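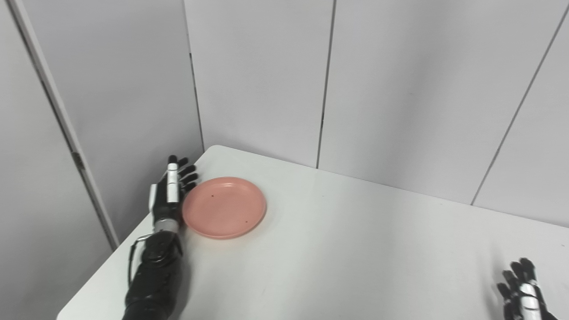

左手指尖靠上盘沿,右手还在桌子右前角那边。

双手把盘子摆到位:围挡、桌子、标定、录动作,从头到尾

更新 2022年12月21日

先说范围。底下写的是共享工坊里那套双臂台子怎么搭、怎么调到能稳稳扶住一个盘子。手臂和手是现成的,装配不讲了,厂家手册里有。讲的是剩下那些没人写的零碎:围挡怎么立,桌子怎么定,线怎么走,零位怎么对,动作怎么录。赶着写的,有错在下面留言。

工坊的项目名叫 Travureck,仓库里搜这个词就能找到脚本。支架图纸放在 Cemholm 文件夹。别下根目录那一版,旧的,孔位不对。

要准备的东西

白色桌面,哑光最好,反光的后面识别会吃苦头
浅色平板若干,做围挡,颜色跟桌面接近
合页、角码、自攻钉
扎带,魔术贴扎带也要一卷
美纹纸胶带,铅笔
一个盘子,浅的,圆的,有边。颜色要跟桌面拉开,我们用的粉色
卷尺,水平尺
急停按钮,接好再上电,不接不要往下看

第一步 桌子

桌子先定死。别先立围挡再塞桌子,我干过一次,全拆。

四个脚调平,水平尺横竖各放一遍,再对角放一遍。桌面前沿到机器人底座的距离用卷尺量,左右两头都量,差了就挪。地上沿桌脚贴美纹纸,以后有人撞歪了能推回去。共享工坊一定会有人撞歪。

桌面高度怎么选:前臂从桌子前沿上方伸进来,手竖着的时候,手掌下缘离桌面要留得出一根手指的空。太低了手腕金属那一段容易磕桌沿,太高了小指够不着盘子。我们垫了两次木块才满意。

桌面擦干净,胶印也擦掉。

第二步 围挡

围挡有两个用处。一是挡人,二是让背景干净。工坊里后面老有人走来走去,录出来的数据里全是裤腿,没法用。

后面的板竖着拼,缝尽量直,不直也行,缝固定不动就行。后墙总宽我们做到 1113 毫米的板再加侧边,你按自己桌子来。要点:

侧板跟后板之间不要留大缝,漏光会在桌上拉出一条亮线。
合页装在侧板上,人能进去收拾。全封死的话掉个东西都捡不出来。
板的下沿跟桌子后沿之间,贴紧还是留空都可以,选一种,别一头贴一头空。
板面朝里那一面什么都别贴。海报、便签、二维码,全不要。

灯从上面打,散一点的光。我试过单个射灯,手的影子特别硬,盘子边都看不清了。换成带柔光罩的平板灯,影子淡下去,好办多了。灯的色温固定,自动调光关掉。

第三步 走线

这步最烦,也最容易省掉,然后后悔。

手腕外侧那几根黑线,一定要留一个弯。留多大?手腕转到两个极限,线都不绷,那就够了。弯太大会扫桌子,会把东西带倒。先用魔术贴扎带临时固定,手动把手腕转到头,再转回来,看一遍,满意了再上塑料扎带。上早了又得剪。

线沿前臂外侧往下走,不要走内侧。内侧是两只手中间干活的地方,线在那儿晃,早晚夹住。

扎带尾巴剪平。Zinhle Nkosi 的袖子被勾破过一次,之后她每次开机前都摸一圈,这个习惯值得学。

第四步 上电和零位

顺序:急停按下,开电源,等自检完,松急停,使能左臂,再使能右臂。两边不要同时使能,出了问题分不清是哪边。

控制程序跑起来以后监听 3368 端口。连不上先看防火墙,再看是不是有人忘了关上一次的进程。九成是后面那个。

零位这样对:

1 两只手臂慢速回初始姿态,速度限到最低那档。
2 手张开,手指自然弯一点,掌心朝里,两边相对。
3 桌上正中用铅笔画一个小十字,之后能擦掉。
4 左手食指尖点十字,记下坐标。右手同样。
5 两个坐标一减,就是左右两边的偏差,填进配置文件 offset 那一栏。
6 重来一遍,看偏差有没有变小。没变小就是正负号填反了。

第六条我栽了两个晚上。代码里左右的 y 轴方向是反的,注释写得又含糊,Giorgia Rinaldi 后来把注释改了,现在的版本应该看得懂。

手指单独查一遍。一根一根弯,一根一根伸,看有没有卡顿的。有的话别急着录,先断电,用手轻轻活动关节,再不行查线。

第五步 放盘子

盘子放两手中间。稍微偏左也没关系,后面会让它学着应付不同位置。第一次调试先放固定点,美纹纸在盘子外面贴个小角做记号,录正式数据之前撕掉,不然模型学的是胶带。

手的姿势:竖起来,掌缘朝盘子,指尖朝上朝后。慢慢往里靠,指尖碰到盘沿就停。别压。盘子薄,桌面又滑,压一下它就窜出去了,右手那边还没到,什么都接不住。

力的阈值先设小的。碰到就停,宁可多停几次。阈值设大了表面上很顺,录几条就会发现盘子每次都被推走一点点,推着推着就推到桌边了。

左手靠稳,再动右手。这个顺序写死在脚本里。两只手一起夹的版本也试过,谁先到谁就推,盘子来回跑,看着像打乒乓。
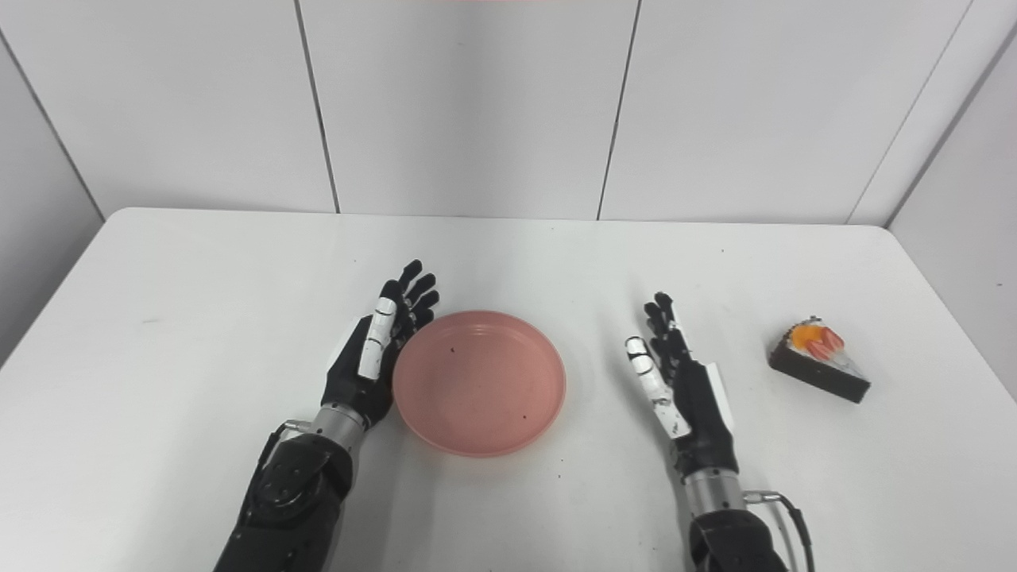
盘子单独过关了再加蛋糕。任务的完整说法就一句:把蛋糕弄进盘子里。我们把它拆成两段录,扶盘一段,拿蛋糕一段,分开调,最后再接起来。

蛋糕放右边,右手外侧。放中间的话左手视线里会挡,右手绕过去也别扭。摆的时候换方向,尖头朝左朝右朝前都来几次,不要每次都一样。上面的水果也是,会影响手从哪边下。

拿蛋糕的几个设置:

右手下降速度再降一半
手指闭合用位置控制,力上限单独设,比扶盘还要小
从宽的那头进,尖头太细,一夹就歪
抬起来先停一下,看有没有滑,再平移
放下的时候手指先开,手再退,千万不要边退边开

还有一条,录之前想好弄脏了怎么办。手指关节缝里进了奶油很难清。旁边备湿布、干布各一块,干布别拿来擦桌子,棉絮会留在桌上。每录几条就停下来看手指。关节进了东西就断电清,别想着录完再说。

第六步 录

遥操作录。一个人操作,一个人盯急停。一个人干两样的,工坊规定不允许,我也不建议。

开始之前桌面看一眼,除了任务要用的东西别的都拿走。笔,卷尺,杯子。我录废过整整一批,因为有支铅笔一直躺在角上。

每一条这样走:

手臂回初始
摆东西
喊一声开始
录
喊一声停
看回放,好的留,坏的当场删,不要攒着

当场删这点很重要。攒到晚上你根本不记的哪条是坏的。

八月份第一轮我们留下 151 条,扶盘够用了,蛋糕那段不够,还在补。动作要慢,要匀,中途犹豫的那种也可以留一点,但别留太多,模型会跟着犹豫。人累了就换,累了以后手会抖,回放里看得一清二楚。

命名规则:任务缩写、日期、操作员首字母、序号。中间用下划线。别用空格,别用中文,脚本读不了,会直接跳过而且不报错。(是的,这个 bug 我知道,还没修。)

第七步 回放检查

录完不要直接训。先在真机上低速回放几条,手放在急停上。看三样:

指尖到盘沿那一下,跟录的时候是不是同一个位置
手腕的线有没有绷
右手等没等左手

位置对不上,多半是桌子动了。去看地上的胶带。胶带对得上,再回第四步重新对零位。

线绷了,停,别硬放完。

右手不等左手,检查时间戳。两边的时钟要同步,我们有一次左臂控制器重启过,时钟慢了,回放完全错位。现在开机脚本里加了一行同步,旧版本没有,自己加上。

常见毛病

盘子总往后滑。手掌没竖直,指尖带了往前的分量。把手腕往回转一点点。

识别找不到盘子。先擦桌子,再看灯。盘子颜色太浅也会这样,换一个深一些的或者有颜色的。

左手到位以后一直微微抖。增益太高,降。降完还抖,查底座螺丝。De Luca 那边的兄弟台子就是底座松了,查了半天软件。

右手碰到后面的板。工作空间限制没开。开了还碰,板子比你填的近,重新量。

手指回不到全开。先看有没有脏东西,再看温度,连续跑久了它会自己限流。歇一会在试。

急停松开以后没反应。正常,要重新使能,左右各一次。

收工

手臂回收纳姿态,不要停在桌子上方断电,断电以后会慢慢往下沉。先去使能,再关控制程序,再关电源。桌面擦干净,盘子洗了,蛋糕拿走,别放过夜,Grillton 那层楼的蚂蚁来得很快。

侧板合上。本子上签名,写清楚改过什么参数。没写的一律按没改处理,下一个人会直接拉仓库里的默认配置覆盖掉。

补充:有人问板材可不可以用深色的。可以,但是手是黑的,背景再黑,手指的边缘就很难分出来了。我们试过一块深灰,半天就拆了。

又补充:配置文件的模板传上去了,在 Travureck 仓库的 config 目录里,文件名带 template 的那个。复制一份再改,别改原件。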